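Getting a Two-Armed Robot to Clear a Table in Simulation: A Walkthrough for New Club Members

Posted 9 May 2025 by Ifigeneia Liapis, Flillbridge Robotics Club

Hello and welcome, especially to those of you who joined us in April and have been so patient while we sorted out the logins! I promised I would write up the table-clearing exercise properly, and it has taken me longer than I care to admit, partly because every time I sat down to describe a step I found a better way of doing it and had to go back and start over. It's the first job we give everyone on the simulated robot, and it's the one our senior team still practises before the Wike Cup, so please don't think of it as a baby exercise. Put the kettle on and give yourself a whole evening.

What you'll need

A club computer, or your own if it has a half-decent graphics card. The laptops in the grey cupboard are fine for writing code but they struggle once the room is loaded, and you'll spend the night watching a progress bar.

Vamero, our simulator, which is already on the club machines. If you're installing it at home, follow the sheet pinned up beside the whiteboard and use the same version we do. Newer ones have renamed half the menus.

The Idelen task pack. This is the set of rooms and objects our members have built up over the years, and I'm terribly proud of it. You want task 106.

A notebook. A paper one, please! I know, I know. But you will change a grip height late at night, it'll behave beautifully, and by the following session you won't remember what you changed it to.

Step 1: Load the room and have a good look around

Open the simulator, choose the Idelen pack and load task 106. When it asks for a seed, type 353. The seed decides where all the bits and pieces land on the table, and if we're all using the same one we can compare notes and help each other. Once you've got a run you're happy with you can change the seed to whatever you like, and I'd encourage you to, but start with ours.

Don't touch the arms yet. Spend a few minutes flying the free camera about so you get a feel for where the table sits against the walls, and where the clutter on the floor is. The floor clutter isn't part of the task, but the robot's base can bump into it, and a base that has been nudged a little off its mark will make every one of your reaches miss by the same maddening amount.

Step 2: Switch to the robot's own camera

This is the step that catches people. Press the view key until you're looking out from the robot over its own body and arms. It will feel odd! The head camera in this task is tilted quite steeply, so the walls and floor lines run off on the diagonal, and your first instinct will be to steer as though the room were level. Try not to. Move one arm a tiny amount in one direction, watch which way it travels on your screen, and write that down. Then do the same with the other arm. Ten minutes of this will save you an hour of muttering.

With both arms brought forward to the table, your view in the head camera should be something close to this before you begin picking anything up.
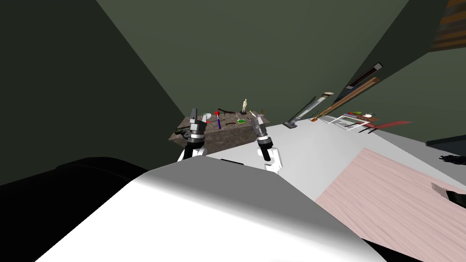 Clem Waaka wrote in after reading the draft to say that beginners ought to learn on one arm first, and that having both of them live from the start only doubles the number of things a person can knock over. Clem would park the left arm for the whole first session and bring it back once the right one can pick and place without fuss.

I've thought about that a fair bit, and I do take the point. If you find yourself getting flustered, by all means park an arm. My reason for starting with both is that the table is low and the arms share the space above it, and members who learn on one arm tend to forget the other exists until it's in the way. But you know yourself best, and there's no prize for suffering.

Step 3: Decide on your order

Before you move anything, write out the order you're going to pick things up in. I like to begin with whatever is standing upright and near a gripper. Upright things topple, and in our physics settings a toppled object will roll with great enthusiasm. In this layout that means the slim one with the red ball on top, and the small pale one down at the right-hand end of the table. The little beige figurine is taller than its neighbours, so plan to come at it from above and keep your wrist well clear on the way in.

Leave the flat things for later. The small green rectangle is a proper nuisance to pick up because there's so little for the fingers to get hold of, and the thin white cable beside it is worse. Simulated cables are floppy in a way that's ever so slightly wrong, and they love to snag. Do those once the table is mostly clear and you've got elbow room.

The long dark brown one lying across the back is best left until you've cleared a path to it. Reaching over the top of everything else with a gripper pointing down is how most of us learned what the reset button was for.

Step 4: Set your approach heights

In the task file you'll find a section called approach. Each object has a hover height, which is where the gripper pauses before it comes down, and a grip height, which is where it closes. The values supplied are deliberately cautious. Leave the hover heights as they are for your first run and only adjust the grip heights, one object at a time. If you alter several at once and the run improves, you won't have a clue which change did the trick.

Set the arm speed to 2 on the slider. Yes, it's slow, and yes, you will want to turn it up. Our competition runs are done at 4, and that's after weeks of practice with a layout we know backwards. At the slower setting you have time to see a finger drifting towards something it shouldn't and stop before it gets there.

Step 5: Pick, lift, pause, place

Send the nearer arm to the hover point over your first object and let it settle. There's a bit of wobble modelled into the wrists, and if you come down while it's still swaying you'll clip the side of whatever you were aiming for. Lower to the grip height, close the fingers gently, and lift straight up before you travel anywhere sideways. Straight up! I must say that phrase more than any other at club nights, and I've been threatened with having it printed on a mug.

Pause at the top and look at what you're holding. If it has tilted in the fingers, put it down and try again. A crooked grip doesn't get better on the way to the bin, and a dropped object has to be left where it falls under the competition rules, so you may as well get into the habit of checking now. When you're satisfied, carry it to the drop zone, lower it, open the fingers fully, and rise before you turn away.

Keep the idle arm drawn back from the table whenever the other is working across the middle. The simulator will let the two arms collide without a murmur of complaint. It simply records it in the log, and you discover it afterwards when your score comes back looking peculiar.

Step 6: Save your run and read the log

Save each attempt under your own name with a number after it, and please don't save over anybody else's. Then open the log and look for the word contact. Every touch is listed there with the time and the part that did the touching. You'll nearly always see a few you hadn't noticed, usually a forearm brushing against the front corner of the table. Note them in your book along with the grip heights you used.

If it all goes wrong

The arm freezes halfway to an object. You've asked for a position it can't reach. Back it off to the hover point and come in from a slightly different angle.

Everything misses by the same amount. Your base has moved. Reload the room with the same seed and start again.

The object shoots out of the gripper like a bar of soap. You're closing too hard. Halve the grip force and work up from there.

The screen goes to a plain colour. You've flown the camera inside a wall. Press the view key and you'll come back to the robot.

Bring your notebook and your best saved run to the next club night and we'll play a few on the big screen, if you're willing. Nobody has to show theirs, but I'll be putting up my own first attempt, in which I cleared precisely one object and flung it across the room, so the standard is not high. If you get stuck before then, leave a comment under this page and one of us will answer as soon as we can.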